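10 November 2025

Rode in to work and back on the commuter. The shifting is still wrong. It's fine on the stand and fine in the first half mile, then somewhere on the climb out of Nekthorpe it starts hunting between the two middle sprockets and won't settle. I had put it down to the cable, which I replaced in June, and I gave the barrel adjuster a quarter turn at the lights by the library. That made it worse going the other way, so I turned it back and rode the rest of the way in one gear.

Looked at the hanger at lunch. I don't have the gauge at work but I got down behind the bike and sighted along the jockey wheels, and the lower one sits in toward the spokes compared to the upper. It isn't much. The bike went over on its right side in the rack last month when somebody pulled theirs out next to it, and I remember picking it up and checking the lever and the bar tape and not looking at the back end at all. So that's probably the whole story, and I have been messing with a new cable for weeks.

The hanger on this frame is the two-bolt type. I wrote down the shape on the back of an envelope, with both bolt holes on the same side and a step in the middle, and compared it with the charts online when I got back to my desk. There are two that look the same in the drawing and differ only in where the step falls. I ordered neither. I will take the old one off first and hold it up to the picture at full size. I made that mistake with the blue frame and had a part in a drawer for years that fit nothing.

Stopped at the Brandbridge shop on the way home for a quick link and some grease. They were out of the ten-speed links and had only the eleven and the twelve. The man at the counter said the eleven would work on a ten chain if I was careful. I have heard that before and I don't want to find out on the hill. Bought the grease. He had a used rear wheel hanging up at the back with a cassette hub and decent rims for 90, which is a fair price, and I turned it in my hands for a while and put it back. I have two spare rear wheels already and one of them is true.

Headwind on the river path coming home. The leaves are down and packed flat along the edge by the boatyard and the surface is slick where the path bends under the bridge. I went through it upright and slowly, no brakes. A woman on a cargo bike coming the other way was doing the same. The city used to sweep that stretch and I haven't seen the sweeper this fall. There is a form for reporting it and I filled it out after supper. It asks for the nearest cross street, and there isn't one, so I put the bridge.

Front light went to its low setting just before the turn onto our street. It was charged last night. The run time has been dropping since it got colder and I'm going to move to the dynamo light on this bike before the year is out. The hub is already built into the front wheel from the touring setup. What I lack is the lamp bracket for this fork, since the old one bolts through a crown that's drilled and this one is drilled only from the back. I looked at the Pronurden bracket, which clamps to the steerer under the headset spacers, but I would have to give up a spacer to fit it and the bars are as low as I want them now.

Tonight in the garage:

Took the back wheel out and got the gauge on the hanger. It was out at the bottom and at the rear, so it's bent in and also twisted a little. I brought it back in small pulls, checking against the rim at four places each time and always with the same spot on the rim, the valve hole. It came most of the way. The metal felt soft at the end, more than I like, so I quit there. An aluminum hanger will take being straightened once, and I'd say this one has now had its once. It will do until the new one comes.

With the wheel out I cleaned the cassette. I used the old toothbrush and the citrus degreaser and kept it away from the freehub. There was a bit of grass wound behind the big sprocket, dry and tight like string, and it took the pick to get it out. Wiped down the jockey wheels. The upper one has some side play and is supposed to. The lower one had a flat spot in the bushing, and I swapped it with one out of the parts box that has the same tooth count but is black instead of gray.

Measured the chain. The gauge drops in at the half percent mark and doesn't drop in at three quarters. I have 2000 miles on it, going by the log in this book, and the last one went 200 past that before it needed changing. I think the difference is that I ran the last one on the dry wax lube all summer and this one has had the wet stuff on it through two rainy spells. I'll run it through the end of the year and fit the new one with the new hanger, so I'm only setting the derailleur up one more time.

Then the usual order. Set the high limit with the cable slack. Hooked the cable up, took up the slack by hand, pinched it and did up the bolt. Indexed from the second smallest sprocket up. Set the low limit by pushing the derailleur over by hand and seeing that it couldn't get to the spokes. Last was the B screw, which I had out too far, from when I was trying to cure the noise that way. Backed it off until the upper wheel was close under the big sprocket and it went quiet. It shifts both ways on the stand now, one click at a time, every gear. It also did that last week. I won't call it fixed until it has been up the hill.
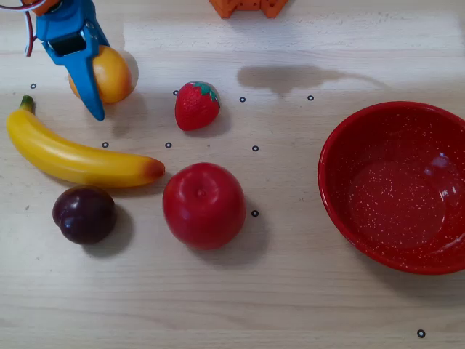

While I was at it I did the rear brake. The pads still have meat on them but they had glazed, so I took them out, rubbed them flat on a sheet of medium paper on the bench, and wiped the rotor with alcohol. Recentered the caliper by loosening both bolts, holding the lever in, and tightening them a little at a time in turn. It rubbed on the first try and not on the second. One of the caliper bolts has a head that is starting to round. I cleaned the socket out and used the good hex key and it held, but I'm adding a pair of those bolts to the list.

Pumped both tires. The rear had lost more than the front, as it has for a while now. I ran it through the tub of water with the wheel out and saw nothing at the valve or along the tube. I suspect the patch from last winter. It's a slow enough leak that I will just keep topping it off, and put the new tube in the day I change the chain.

Also tried the Buthelezi saddle again, on the stand with the level on it. I had it nose up by more than I thought. Set it flat and marked the post with a strip of tape so I can find the old height. My left hand was numb by the time I got to work this morning and it has been that way for a couple of weeks. I had been blaming the gloves. Will ride it flat until the end of the week before touching anything else. If I move the saddle and the bars both I won't know which one did it.

Took the fenders off to get at the rear wheel and only put the back one on again. The front needs a new stay nut, the old one has no nylon left in it and rattles loose in a day. I have been using thread lock on it and that lasts until the first cold morning. Looked through the jar for one the right size and found plenty a size up and none that fit.

List for the next order:

Hanger, after I match it
Ten-speed quick links, a few
Two caliper bolts
Stay nuts
Shift cable inners, since I used the last one in June
Lamp bracket, still undecided

The shop would have most of that except the hanger and I'd sooner buy it there. I'll phone first about the links so I don't ride over for nothing again.

Swept up, hung the gauge back on its nail and left the bike on the stand with the wheel in. The light is on the charger in the kitchen. Rain after noon tomorrow by the forecast, so I'll take the long way in while it's dry, over the hill, and find out about the gears. Need to put the hex key set back in the saddlebag before I go. It's on the bench next to the vise.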